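I need people who will argue with me about a water board.

Some background. Fokness and Toritz have shared a reservoir for years, and in February our two town councils voted to hand it over to a regional board. I voted for the council that did it, and I still can't decide if they got it right. So I'm putting together a set of long, slow conversations about local power, and I'd love for you to join!

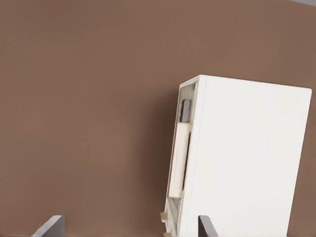

You don't need to know anything about water law. You do need to live in Fokness or Toritz and have an opinion (a half-formed one is fine).

We'd meet for 2 evenings, 3 hours each, at the Nogueira Hall. I can pay $237 per person.

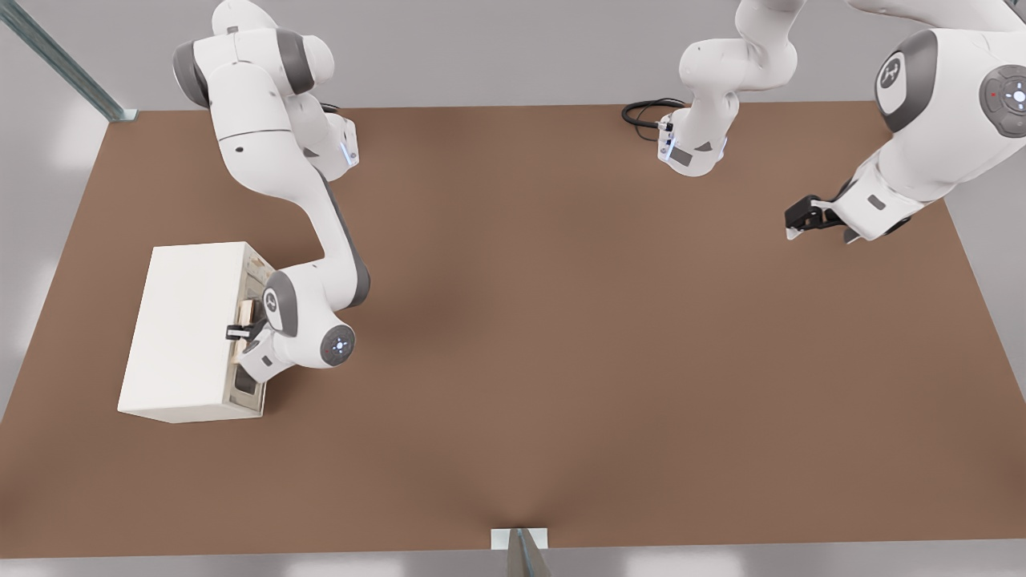 Posted 17 July 2025 by the organizer, Fokness & Toritz Talks

Renters, farmers, people who never vote: please write! My inbox is full of retired men who agree with each other.
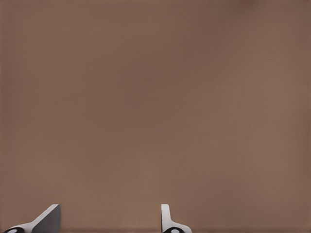

To apply, send me 400 words or fewer on who should run the reservoir and why. Skip the resume. I don't need polish, and a page as bare as that plain brown surface is the only thing I can't work with. Drop it at the hall desk or mail it to the hall, marked "Talks." I read every one myself, so give me a little time to answer.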